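Notebook – Surklow transport plan, response work
December, 4:15 p.m.
Reading time: 1 minute 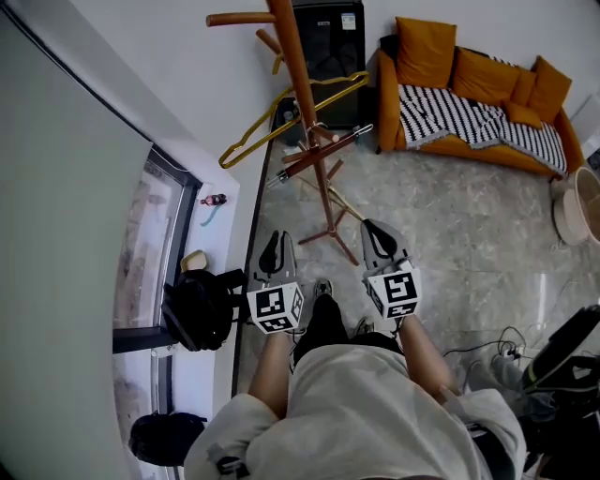
Finished sorting the replies on the Jaline Road bus lane. We have 181 usable forms, of which 114 are against the lane as drawn. Another 19 came in with no postcode and I have put them in a separate folder. Slamet Khoo thinks the council will want them counted anyway – I have asked for that in writing.

Main complaint is parking outside the Thongdee parade. Second is the left turn at the school, which the draft does not show at all. Page 12 of the council's report still uses the old junction layout.

The leaflet went to almost 2000 homes. The north end got theirs late, so expect more forms. Do not close the spreadsheet yet.

To do: redo the ward table, check the Hidico traffic counts against the appendix, send Slamet the draft letter.

Comments

mk: Appendix C has the newer junction drawing. Page 12 was never updated.

Slamet Khoo: Got the letter. Second paragraph needs the ward names.

rosa_t: Four more forms in the tray from the north end.

Contact | Copyright Surklow Residents' Planning Group | Back to top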